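Why Is Silver So Shiny?

Hi, Hiwot Negash again! Last time I wrote about why the sky changes color at sunset, and so many of you wrote back asking about shiny stuff that I had to do it next. Spoons! Mirrors! Rings! Why do they gleam when a brick just sits there looking like a brick?

Let's start with light

Light travels in straight lines until it bumps into something. When it bumps into a brick, some of the light gets soaked up and the rest bounces off every which way, like a bag of marbles dropped on a rocky path. Your eyes get a little bit from everywhere, so the brick looks dull.

Smooth metal is different. The light bounces off neatly, all together, like a ball off a gym floor. That's how you can see your own face in a spoon (upside down if you look in the scooped side – go and try it, I'll wait).

The tiny bits inside

Everything is made of atoms, and atoms have even tinier parts called electrons. In most things the electrons stay close to home. In a metal, lots of them are free to wander around, and when light arrives they wiggle and send most of it right back out. Silver is the champion at this. It bounces back more of the light we can see than any other metal.

Curved things are fun too. A ring bends around in a circle, so only a small part of it is tilted just right to send a lamp's light into your eye. You get one bright little spot, and if you move your head, the spot slides along.
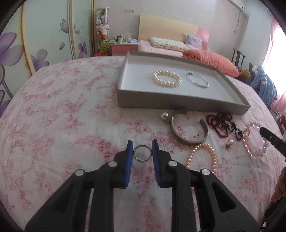
Why does silver go dark?

My grandmother had a silver teapot that turned almost black every winter. Silver doesn't rust like iron does. It joins up with sulfur, a chemical that floats in the air in tiny amounts and hides in eggs and onions, and that makes a dark layer called tarnish. A soft cloth and some silver polish will rub it off, but ask a grown-up first.

How hot does it have to be to melt?

Very! Pure silver melts at roughly 1,763 degrees Fahrenheit. Your kitchen oven can't get anywhere near that, so your spoons are safe in there (please don't test it).

Next time I'm writing about magnets, so send me your questions, and tell me the shiniest thing in your house.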